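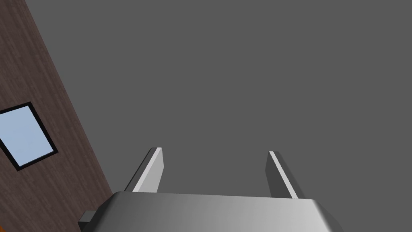

Krisztina Hegyi has directed the evening adult literacy program at the Malari Library since its first term, when 22 learners enrolled. Enrollment now stands at 303, and the program has expanded into a second building on Odalell Street. Ms. Hegyi prefers plain surroundings for new readers, and for the classrooms there she chose bare walls. "Many of our learners remember school as a place of charts and gold stars," she said. "I wanted them to begin with a quiet wall."

Classes meet twice a week for 50 minutes. Learners work in pairs, using letters, leases, and pay slips they bring from home. "A textbook can wait," Ms. Hegyi said. "The letter from the landlord cannot."

Yen-ting Chien, who coordinates tutor training, said that new tutors most often struggle with silence. "They supply the word too soon. We ask them to wait, and we practice waiting."

The Gál Fund has renewed its support through next March. Ms. Hegyi intends to use the grant for a morning class for night-shift workers, with places for 30 learners. Registration will open at the front desk at 9 a.m. on the first day of the month.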